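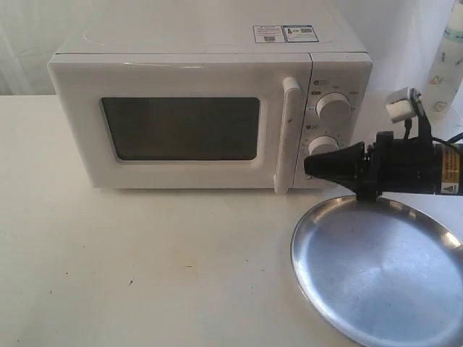

Fig. 4. Countertop microwave, two-knob panel.

4. Setting up the Clasard plug meter

Read section 3 first if the hub isn't paired yet. Meter won't log without it — it will still show live watts on the display.

Before you start
Have the hub code ready (on the card, not on the box). Phone on the same Wi-Fi as the hub. Guest networks don't work.

1. Plug the meter straight into the wall outlet. No power strips, no timers.
2. Wait for the green light. Steady green = ready. Blinking green = looking for hub, give it a minute.
3. Open the Herkura app, tap Add, type the hub code.
4. Name the meter. Keep it short, names over 12 characters get cut off in the monthly report.
5. Turn the appliance off, then plug it into the meter.
6. Turn the appliance on and check that the watts change.

CAUTION: Do not use with space heaters, window AC units or anything with a damaged cord. If the meter smells or the plug feels hot, switch off at the breaker and unplug it.

4.1 Setting the rate

Go to Settings > Rate and enter the price per kWh from your bill. Use the total price incl. delivery, not just the supply line. If you have peak and off-peak hours enter both. Switching to summer rates later is fine, old readings keep the old rate. Readings taken before Febuary firmware have no rate at all and show as a dash.
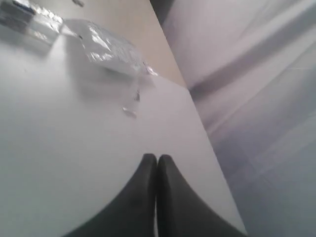
Pick a spot for the hub before you mount anything. It wants to be in the open, away from metal shelves, and in the same room as most of your meters. Try it loose for a day and watch the signal bars, then use the adhesive pad. A smooth, flat tabletop like the one in Fig. 5 is fine for the pad. Rough wood or fabric, use the screw plate. Press for a full minute and don't move it afterwards, the pad only grips once.

4.2 Reading the numbers

Live — what it's drawing right now.
Peak — highest draw since last reset. A short spike when a motor starts is normal. One of our test fridges peaked at 796 W and then settled way down.
Total — kWh since reset. Hold the side button to clear it. There is no undo.

NOTE: The meter stores 2,284 readings. After that the oldest ones get written over, so sync before you leave on a long trip.

4.3 If it wont connect

Light is red: outlet is dead or meter tripped. Unplug, wait, plug back in.
Light is green but nothing in app: hub code typed wrong, usually a zero for an O.
Error 272: hub firmware too old. Update it, then repeat steps 3 to 6.

Rev. 2025-09-04, checked by Parveen Rana and Boyang Deng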